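February, evening

Slept badly and was up before 6. The boiler had gone off in the night again. I pressed the reset and it came back with the usual bang, so hot water by the time I wanted it. I must ring Pindau about the service. I have written that in here before.

Spent the morning on the allotment accounts, meaning my own, on the back of an envelope. Seed potatoes have gone up. I ordered 24 of the Cendard and a small bag of the earlies I had last year, which did well on the low side of the plot and badly everywhere else. If I get them chitting by the end of the week they can go in at the usual time. The egg boxes are in the loft and I didn't feel like getting the ladder out.

Walked up after lunch to look at the ground. Still too heavy to dig. There was standing water at the bottom end by the water butts and a skin of green on the path. The garlic is up, the whole row, and the broad beans have come through the cold better than I thought they would. I lifted two leeks and had a fight with the second one. Pigeons have been at the kale. I put the netting back and weighted it with bricks.

Apolinar Ponce was there mending his cold frame. He has had the next plot for 12 years and still says he is trying it out. We talked about blight. He has given up on maincrop altogether and says I should as well, and put the space down to squash. I said I would think about it. I don't like squash much.

Home at 4, cold hands, boots left in the porch. Picked up the black things in the bedroom before I sat down.
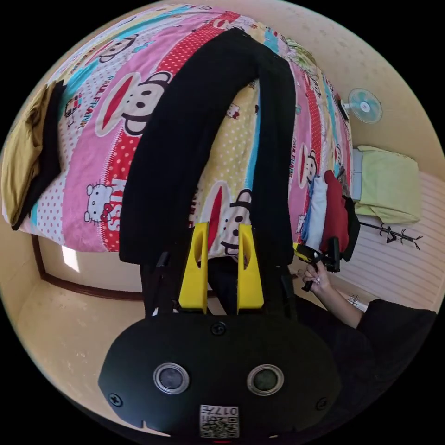

Later

Leek and potato soup, enough for tomorrow. Too much pepper. Listened to the second half of the concert on the radio while I washed up, then read another chapter of the Hauksdóttir. It is slow going. There have been 2 funerals and a long part about sheep, and I have lost track of which brother went to sea. I may go back to the start of the chapter tomorrow.

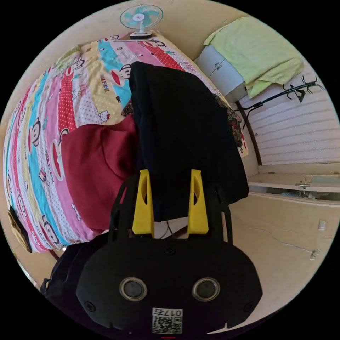

I have been thinking about what Apolinar said. The maincrop did go down last August, and I spent a whole weekend cutting off the tops and burning them. I could put half the bed down to onions and keep the rest for potatoes. The sets from Fitedside were firm last time and hardly any bolted. I will look at the price before I decide.

Frost forecast. I have left the fleece by the back door to take up in the morning. Bed at ten.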